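Reviews > Hardware > Interviews

The man who sells robots their homework

Ferenc Szabó would like it known that he has never built a robot. He says this early, before the coffee arrives, in the tone of a man who has been asked to fix one at a wedding.

What his company, Sarkell, sells is the Trindeo, a hand-held gripper with a camera on it. You pick it up, you do a chore with it, and the recording goes off to train somebody's robot arm. The kit ships as a pair in a hard case, with a charger, a sheet of printed markers and a manual that Szabó wrote himself and now regrets.

"There was a chapter on posture," he says. "Eleven pages. We got one email about it, and it was from my brother."

I had a set on loan for 3 weeks, and I can report that the first hour is humbling. You know how to pick up a cup. You have known for decades. Then you try it with a gray plastic claw the size of a melon and discover you have opinions about cups.

Szabó nods at this. "Everyone squeezes too hard on the first day. On the second day they drop everything. By the third day they have stopped thinking about it, and that is the data you want."

The weight

My main complaint, which I delivered with my forearm resting on a cushion, was the weight. The Trindeo comes in at 949 grams with the battery. He knew the number before I finished the sentence.

"The old one was 603. Everybody loved the old one. It also overheated and shut itself off in the middle of people's work, so they loved it in short bursts."

Could it go lower? He looked at the ceiling for a while. There is a lighter shell planned for November, he said, and then asked me to write "hoped for" instead. It is hoped for.

What it's good at

The rubber lining is the best part of the thing. It holds a spoon, a sock and a boiled egg without any adjustment, and the egg was my idea. The worst part is the companion software, Rekard, which names every session after the time it was started and then sorts them alphabetically. Some 1000 clips later I had given up finding anything and was just starting new ones.

"We are aware of Rekard," Szabó says, in the way one is aware of weather.

He is more cheerful about the customers. One of them, a small outfit called Fekete, records table tasks for a living and has sent back more bug reports than everyone else combined. He reads them aloud at staff meetings. His favorite says only, "It did it again."

I asked whether it bothers him that the people doing the recording may be teaching a machine to do their jobs. He took longer over this than over the weight.

"Have you seen what the jobs are? You move a cup onto a tray. You move it off. If the robot wants that, I will hold the door." He paused. "But yes, it should be asked. I ask it. Then I go and answer emails about the strap."

The strap is, for the record, fine. It took me two days to stop putting it on backward.

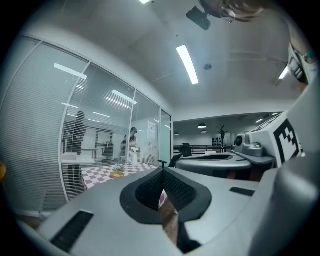 Should you buy one?

If you have a robot waiting at home for an education, yes, probably, and get the spare battery. If you don't, it is an expensive way to find out how you hold an egg. Szabó, asked for his own sales pitch, thought it over and said the case was very good.

He's right about the case.

Related
Five label printers, ranked by how loudly they jam
We let a robot mower loose on a slope
Cable ties: a reader survey
Barcode scanners for people with small shops and short tempers

Contact the desk | © Reviews desk, all rights reserved | Back to top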